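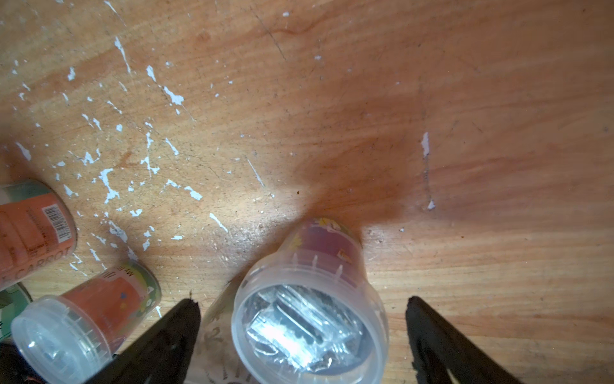 Lorraine Rowbotham wrote to us that she used one tin of the Moser wax on her kitchen table and that she would like to know, before she buys the second one, if it can go over old paint spots. Yes, it can, but the wax will not hide them. Please scrape the loose paint first.

## Moser Table Wax, clear

A soft wax for indoor wood that is used every day: tables, shelves, stools, bread boards. It is made in our workshop in Latville and we sell it in one size only. The color of the wood becomes a little deeper after the first coat, mostly on pine and beech.

- **Tin:** 8 ounces
- **Finish:** satin
- **Drying time:** 30 minutes before you polish
- **Price:** $19
- **Smell:** light, goes away in one day

### How to use

Clean the table with a damp cloth and let it dry overnight. Put on a thin coat with a cotton rag, always along the grain. Wait, then polish with a dry part of the rag. Two thin coats are better than one thick coat – a thick coat stays sticky and takes the dust.

Scratches which you can feel with the fingernail will stay. For these we recommend to sand lightly with the Skiltedix block, fine side, and to wax after.

Do not use it on varnished wood. It can not go into the surface there, and you will only polish the varnish.

### Delivery

Orders over $79 are sent free. Smaller orders go on Tuesdays. The old Tinero tins with the green lid contain the same wax, and we still have a few of them at the lower price; ask Ruth Sedgwick in the shop.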